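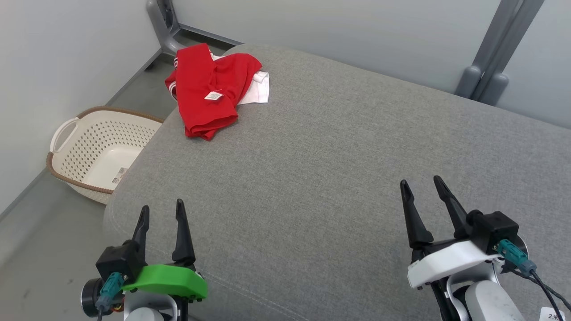 Red shirt and white things in the same wash – what can I get away with?

Posted by Wolteck242
April 7, 2019

I do laundry once a week and sort it on the big gray cushion before it goes in the basket. Most of it is easy. The problem is a red top with white trim that I bought in October, and a few white things that never make up a full load alone. The care label on the red one says wash with like colors, but it is part white, so I don't know what it is supposed to be like.

I have washed it by hand 3 times so far and the water was pink every time, less so the last time. Can it go in with the whites on cold, or do I have to keep it out for good? Also, does it hurt to leave them in one pile until wash day? Everything is dry when I put it down.

3 replies

Starnard
Posts: 664

Keep it out of the whites. Pink water means there is still loose dye, and it will go for white cotton first. Put it with your dark things on cold, inside out, and take it out as soon as the machine stops. The trim usually gets stained when the shirt sits wet in the drum, so don't leave it overnight.

If you want to test it, wet a spot on an inside seam, press a white paper towel on it and leave it 20 minutes. If the towel stays white, you can mix it with light colors. I still wouldn't put it in with white shirts.

A dry pile is fine. Dye moves when there is water. Just don't drop a damp towel on top, or a sweaty gym shirt.

Allon

i wash everything together on cold and never had a problem. one sock went pink once

Srivastava

Agree with the first reply. For the small white load, save them up for two weeks and add your white towels or pillowcases, or use the small load setting if your washer has one. Color catcher sheets help a bit but I would not trust one with a new red shirt.

If something does turn pink, don't put it in the dryer. Wash it again right away – heat makes the stain much harder to get out.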